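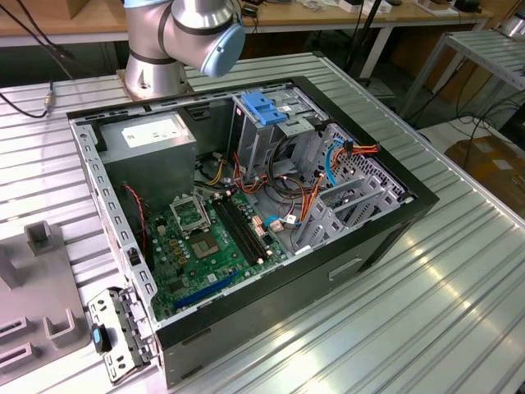
Our small song chart has reached round 88, and I want to write a few words about it before I close the voting tonight.

For the readers who are new on this blog: each round, the members of our forum send in songs on one theme, then everybody votes, and I add the points and publish the ten best. The theme is chosen by the winner of the round before. There is no prize. When I started it, I thought it would live until the end of summer, and now I have a folder with 1,005 different songs in it.

The theme this time was "songs with a town in the title", and I must say it was stronger than I expected. We got 21 lists. Many of them had the same two or three famous songs on top, which is normal, but in the lower places I found things I had never heard. One member sent a slow waltz by Arelness, a duo I knew only from one single, and I have played it every morning this week while I make my coffee. It will not win. It has four points at the moment, and two of those are mine.

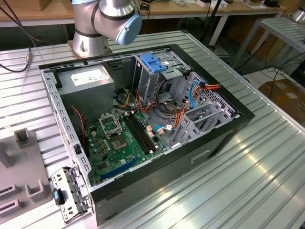 The computer case on its side, with the green motherboard.

I was also asked again why covers are allowed. The rule is the same as before: a cover is welcome if the version is clearly named. In round 61 we had a long argument about this, and I don't wish to have it a second time. If you write only the title, I will count it for the original. Please write the performer also, it takes you five seconds and it saves me an evening.

Another question was about James. Some of you believed that it is one person who sings under the first name, so the votes came in under three different spellings with three different surnames. It is a band. I have put all the points together, and they moved from place 14 to place six.

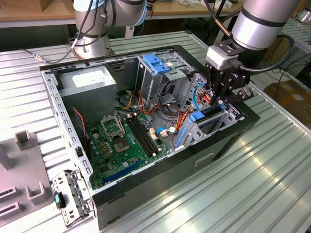
Two robot arms at the open computer.

Now something about my own list, because I am always asked. My number one was "Last Bus to Flolon". I heard it first on a cassette which my cousin copied for me, with the beginning missing, and for many years I believed that the song starts in the middle of the word "station". When I finally found the full record, the introduction was almost one minute long, with a clarinet! I was a little disappointed. I still like my broken version better, and sometimes I start the song at that exact place.

My number two was a live recording by Ganda. The sound is poor and somebody is coughing near the microphone, but the second verse is sung so quietly that the whole hall becomes silent with her. I don't know a studio recording that does this to me.

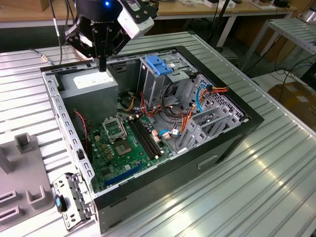
A gripper with one narrow finger, over the power supply.

For the next round the theme is already chosen: songs shorter than two minutes. I expect a lot of punk and a few lullabies. Please check the length on the original album and not on a video, where there is often talking at the end.

Lists can be sent until the last evening of September, in the comments or by mail. Ten songs, best one first. If you have only seven, send seven.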